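The Window Over the Sink

The year my aunt left me the house in Dillemby, I was between things, which is how my mother put it to the neighbors. I had been let go from the seed catalog where I wrote the little paragraphs under the vegetables, and I had a car that started if you were kind to it, and so when the lawyer's letter came I packed what I had and drove north in January with a thermos of coffee between my knees.

I should say that I had not seen my aunt in nine years. There was no quarrel behind it. She sent a card at the holidays and I sent one back, usually late, and each of us wrote that the other must come and visit, and each of us meant it, I think, in the way people mean to clean out the garage. She had run the bakery on the main street, the Hidolico, until her hands got bad. Then she had stayed home and gone on baking anyway, for whoever turned up at the back door.

The lawyer gave me the keys and a shoebox. In the shoebox were 369 recipe cards, and I know the number because she had put it on the lid in ink, with two earlier numbers crossed out beside it. I sat down in the front room with my coat still on and began to read, thinking I would look at a few and then see to the furnace.

They weren't recipes, or not entirely. A card would begin well enough, with flour and butter and a pinch of this or that, and then halfway down it would wander off. "Let it rise until the man across the road brings in his dog," one of them said. Another told me to stir until I had forgiven whoever needed it, and then to add the raisins. The one for plum cake had no oven temperature at all, only a long account of a wedding in the rain, and at the bottom, in smaller writing, "Best made at the sink end of the kitchen, where the light is."

So I got up, finally, and went to look for the light.

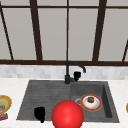
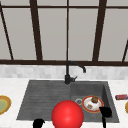 I tried the plum cake first, out of stubbornness. It was a poor season for plums, and the ones I found at the grocery were hard as doorknobs and had come a very long way to disappoint me. I stewed them with sugar until the whole house smelled like somebody's good mood. Then I stood there with the card in my hand, not knowing how hot or how long, and I did what I suppose she would have done, which was guess.

It came out black on the bottom and wet in the middle. I ate the part in between with a spoon, standing up, and it was wonderful – there was perhaps a half inch of it that was truly wonderful – and I went to bed that night feeling that she and I had at least been introduced.

On the seventh day there was a knock at the back door. It was the man from across the road, and he had the dog with him, an old brown creature with a gray chin who walked straight past me and lay down beside the stove as if he had been paying rent. The man took off his hat. He said he was sorry about my aunt, and that he hadn't wanted to bother me, but that the dog had been asking.

I gave them both some bread. It was my third loaf and the first I would have shown to anyone. He chewed for a long time and looked at the ceiling.

"She let hers go longer," he said.

"The card says until you bring the dog in," I told him. "I've been watching. You bring him in at four."

He turned his hat around in his hands. I could see him working something out, and it seemed to be costing him a little.

"I used to bring him in at six," he said. "It's only that this winter there wasn't any reason to stand out there."

I thought about that for some time after they had gone. I thought about a woman with sore hands and a bowl of dough under a towel, looking across the road, and a man in the cold with a dog who had surely finished his business long before. How many years of bread had they made that way, between them, without either one saying a word about it?

The next afternoon I set the dough out after lunch. Four o'clock went by and I left it alone. At five I put the porch light on. He was out there by the gate with his collar up, and the dog was sitting on his foot, and every so often he would glance over at the house and then look very hard at a hedge.

At six he lifted one hand and took the dog inside, and I put the loaf in.

While it baked I found a blank card at the back of the shoebox. I crossed out the number on the lid, neatly, and wrote the next one beside it. Then I sat down with the pen and got as far as flour, and butter, and a pinch of salt, and a letter I had been meaning to write to my mother.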